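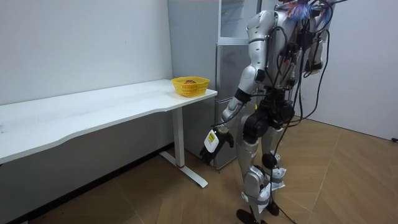
Fitriani reckons the desk should stay where it is and the fridge should go. She said so again on Saturday and I'm writing it down so that she can't claim later it was my idea.

Small room, layout trial, March. The plan from Findex has the long white desk against the left wall and the tall fridge past the far end of it, in the corner. On paper that is a kitchenette and a work surface in one. I have my doubts. A desk is for sitting at and a fridge is for standing in front of, and whoever drew the plan seems to have thought people do these at different times of day.

Parkus sent over their figure for the gap you want in front of a fridge door. I've no idea how they got it and the sheet doesn't say. I'd sooner open the thing with a tray in my hands and see what I hit.

Did the tape measure round. The trolley is 49 cm wide and wants to go past the desk end with someone seated. Legs tucked in, fine. Legs out, no. The plan doesn't show legs.

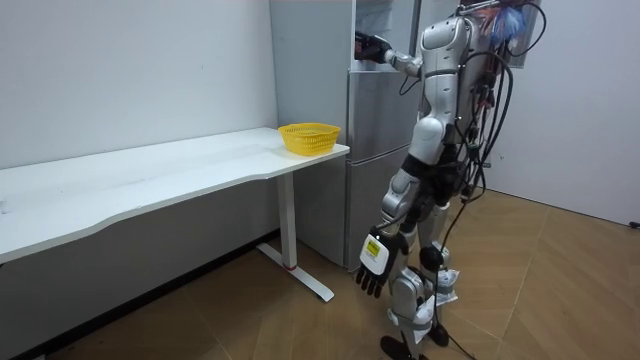
Has anyone checked which way the doors are hung, Dolores Oyelaran asked, before we argue about moving a whole fridge? Fair point. They can be swapped over on some models. I have not found the leaflet for ours, and the Cloltton catalogue only gives outside sizes, so it goes on the list as unknown.

She also thinks the upper door matters more than the lower, as that's the one people go to for milk. Possibly. I'd want to see a week of it before I believed it. The tally sheet taped up last time got 28 marks on it and half of them were in the same pen at the same slant, so I don't count that as evidence of anything except boredom.

Noise: can't judge it yet. Fitriani says it hums. Everything in this building hums.

Cost of a shorter desk from Alcantara is 400, delivery not included. Before we spend that I'd like somebody to show me that the present one is too long, as opposed to just piled with things people won't take back to their own rooms. My money is on the second.

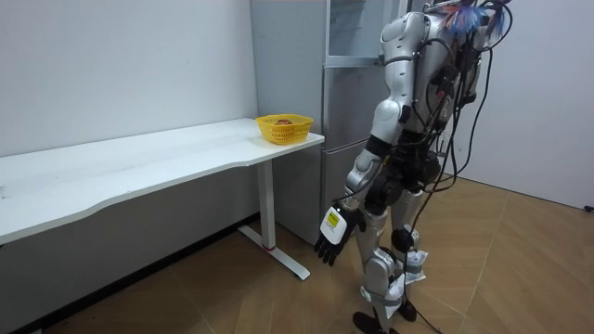 White desk, near end, with the fridge behind.

The front edge has a slight curve to it, so a tape along the wall gives one answer and a tape along the front gives another. The Findex plan draws it dead straight. Redo that measurement from the leg, and put the foot on the drawing too. It lies flat on the floor and it's just where a trolley wheel would want to go.

To do: door hinges, leaflet, second go with the trolley. No moving of furniture until I've seen the numbers, Fitriani.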